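Wallpaper and Paint: Picking Color for a Small Rental — speaker notes

Friday evening slot, Gatau library room. 2 min hello, then straight in 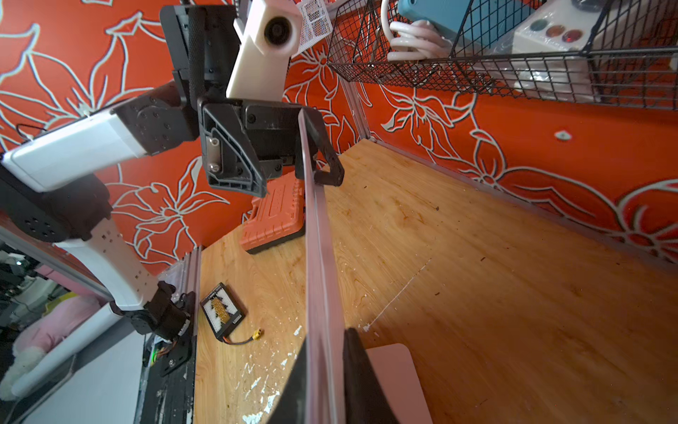
Start with the landlord question bc everyone asks it. Read the lease first. Mine at Quezada Street said "no permanent changes" and that was it, so I called and asked what permanent meant. Got a yes on paint if I put it back to white. Get the yes in an email.

Show of hands, who has painted a room and hated it. Wait for laughs. Then my story — the green bedroom. Looked great on the chip, looked like a hospital by lamplight. Lived with it 11 months.

Light
- north rooms go blue and gray, warm colors help
- look at the sample at breakfast and again at night
- change the bulbs before you change the paint. cheap
- paint a big board, not the wall, and move it around teh room

Strong colors. People are scared of orange, red, mustard. Don't be! One wall, keep the floor and furniture plain. Wood looks good next to warm colors. If somebody asks about resale, skip, this is renters.

Pattern. Big prints can work in small rooms, I know the magazines used to say the opposite. Tiny prints turn to fuzz from across the room. Flowers, leaves, line drawings all fine. Keep it to two colors if you're nervous. Pass the Skasley sample book around HERE, not earlier, they stop listening once they have it

Peel and stick
- clean the wall, let it dry overnight
- textured walls — forget it, it lifts at the corners
- order one extra roll, same batch number
- start by the door, mismatch ends up where you don't look
- pull it off slow and low, hair dryer if it fights you

Money slide. My living room came to 800 all in, paper and paint and a decent brush. Quote I got from Trarimus for the same room was 2750, labor included. Not knocking them, their seams are better than mine. Say that out loud, last time someone's cousin worked there.

Mistakes, go quick: skipped primer over dark blue (three extra coats). Cheap tape, pulled the trim paint right off. Bought everything in August sale before measuring. Measure twice, write it on your phone, inlcude the closet.

If short on time drop the ceiling part. If not — ceiling same color as walls, try it in a bathroom first.

Questions till they flick the lights. Get the sample book back!! Handouts on the table by the door.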